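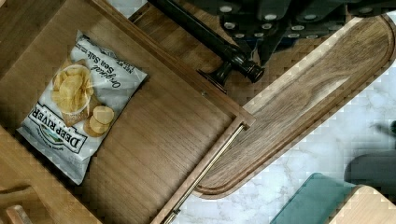

Hi all - October update on the kitchen demonstrations, a bit longer than last time since we've got more to tell you!

We ended the month with 200 usable demonstrations of the pull-out drawer task at the Sirkham kitchen. That's the number we promised you in the proposal, so I'm pretty happy. Another 19 got thrown out, mostly because the operator stopped halfway through a grasp to rethink it, and the Kimetti training code doesn't cope well with long pauses. We kept those recordings in a separate folder in case somebody wants them for studying hesitation later on.

Chip bags have been the hard part. A bag of kettle chips is shiny and crinkled, and it gives when you squeeze it, so the operators had to learn to come in slowly from above and go for the crimped seam (grabbing the middle works too, but then you get crushed chips and a grumpy lunch crowd). We now ask for the bag to be turned to a new angle before each take. Early on we forgot to do this, and the first policy we trained only really knew one way to reach into the drawer. Lesson learned!

We also stopped clearing the counter between takes. The cutting board and the other bits and pieces stay out on the marble, and they get shuffled whenever the operators swap over. It makes the takes slower, but Vidcombe's kitchens won't be tidy either and I'd like to find the trouble now.

Money is fine. We spent a little more than planned on operator hours and a little less on groceries. The Hashmi wrist mount needed new screws after 16 sessions, and that came out of the repairs line.

For next month, we want to add 15 new items to the drawer set, starting with soft packets and then jars. I'd also like your okay to move two operator shifts to the evening, when the light in that kitchen is completely different - right now nearly everything we have was recorded before 3 p.m. If you can let me know before we post the new schedule, that would be a big help.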